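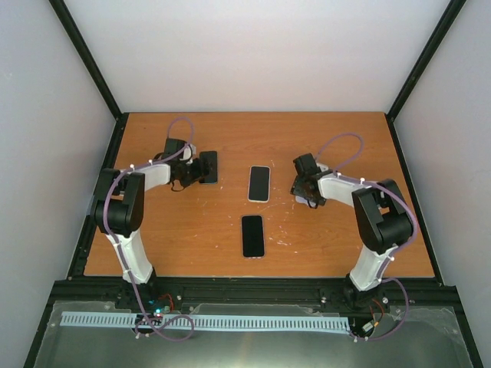

Why Do Race Cars Stop for New Tires?

Have you ever watched a car race and seen a driver zoom off the track, park for just a moment, and then blast away again? That quick visit is called a pit stop, and it is one of the most exciting parts of racing! A whole race can be won or lost there, and the car isn't even moving.

Let's start with the tires, because tires are where most of the story happens.

Sticky rubber

The tires on your family's car are made to last for years. Race tires have a very different job. They have to grip the track so hard that a car can whip around a corner without sliding off into the grass. To do that, the rubber is made soft, and when it gets hot it turns sticky, a bit like gum on a summer sidewalk.

Sticky rubber is wonderful for going fast, but it wears away quickly. Every corner scrubs a little more off. If you ever get to walk beside a track after a race (ask a grown-up first!), look for the little black crumbs of rubber along the edge. Racers call them marbles, and they are slippery to drive over, so drivers try to stay away from them.

As the tires wear down, the car starts to slide. The driver has to brake sooner and turn more gently. Other cars begin to catch up. Time for a fresh set!

Into the pits

The pits are a row of work spaces beside the track, and the road that leads past them is the pit lane. Cars have to slow way down in the pit lane, because people are working there on foot. Going too fast means a penalty.

The driver has to stop in exactly the right spot. If the car rolls too far, the crew has to shuffle over with all their gear, and every second counts. In some kinds of racing, a crew can change all 4 wheels in less than 3 seconds. Try it: say "new tires, please, and hurry up" out loud. By the time you finish, they're nearly done!

Each person in the crew has one small job and practices it again and again. One lifts the front of the car with a jack. Another lifts the back. Others loosen the wheels with a loud, buzzing tool called a wheel gun, pull the old wheels off, and push the new ones on. Zip, zip, thunk!

When should you stop?

Now you get to be the boss of a team. Imagine a race that is 90 laps long at a track called Ditarska. Your team is Team Bisht, and your rival is Team Prekier.

Prekier stops early. Their driver loses time sitting in the pits, but comes back out on fresh tires and starts flying! Your driver, still on old tires, is getting slower. Should you stop right now, or wait?

If you wait, your tires will be newer at the end of the race, when Prekier's are getting old and slidey. But if you wait too long, they could be too far ahead to catch. There isn't one right answer, and teams argue over this all the time.

What about rain?

Smooth race tires are called slicks. They have no grooves at all, so on a wet track they skate over the water. Rain tires have deep grooves that squeeze the water out of the way. When dark clouds roll in, everybody looks up at the sky and wonders who will be brave enough to change first.

Words to know

Pit lane: the road beside the track where cars stop for service.
Slicks: smooth tires for dry weather.
Marbles: crumbs of worn rubber on the track.
Wheel gun: the tool that loosens and tightens the wheels.

Buvo Kids, June 27, 2022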